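Pre-session safety checklist, two-arm teleoperation booth

4 min read

Cell: Trastari booth 2
Task: cloth handling by remote control
Date: 15th February
Inspector: Emiliano Becerra
Form: 1819

Go through this list before anyone takes the leader arms. Mark each line OK, Fix or Stop. A Stop means power off at the wall and a call to Avier.

1. Emergency stop in reach of the operator's seat – OK. Pressed and reset on both arms.

2. Base bolts – OK on the left arm. Fix on the right. One bolt took a quarter turn. Check it again after the next session.

3. Arm cables – Fix. The loops leave enough slack for a full reach, but the left one passes close to things at the back of the booth when the arm folds up. Go slowly in that corner until it is tied shorter.

4. Leader and follower match – OK. Move each leader joint through its range and watch the follower. Any lag you can see by eye is a Stop.

5. Gripper force – OK. Set to the cloth preset from the Parkell sheet. Do not raise it to hold a slipping cloth. Open, back off and take a fresh grip.

6. Fingers – OK. Wipe both pairs. Look for threads caught at the tips, especially after work on anything with a frayed hem.

7. Appliances on the work surface – OK. Unplugged at the socket, and they stay that way during cloth tasks. Keep fabric out of the slots.

8. Glass – Fix. Move the jar if the task allows it. If the task sheet calls for it to stay, tell the operator before the start.

9. Wrist cameras – OK. Each gripper's own fingertips must show in its view. Clean the lens with the dry cloth only.
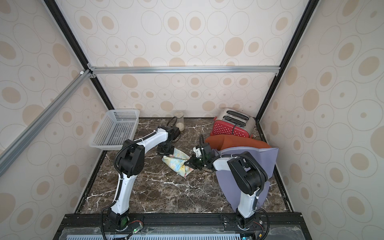
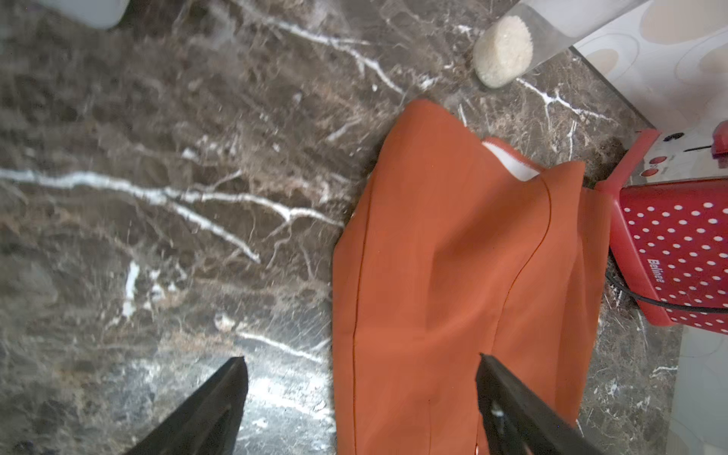
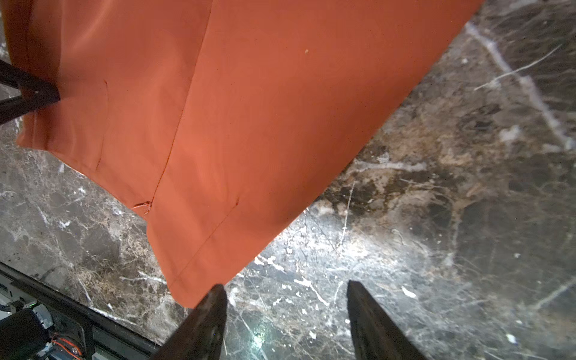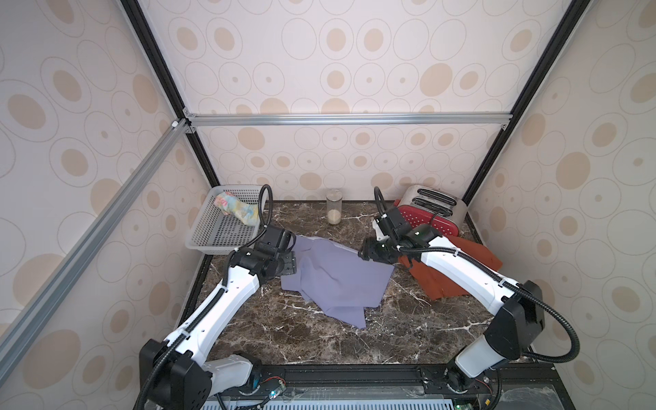

Booth 2, cloth task, fixed and wrist cameras.

Comments

Item 3 was marked Fix in September too. The clip that Solís sent is too wide for this cable. I have asked for the smaller one.

When both grippers hold the same cloth, the operator should move one arm at a time until the slack is gone. Pulling with both at once trips the current limit, and then the demonstration has to be thrown out. Session limit is 60 minutes for each operator, then a break away from the leader arms.

Hands stay out of the booth while the arms are live. To reset the cloth, park both arms, press the stop, then reach in.

Result: cleared for use with items 2, 3 and 8 open.

E. Becerra

2 comments · 121 shares

We use cookies to remember your settings. Accept | Manage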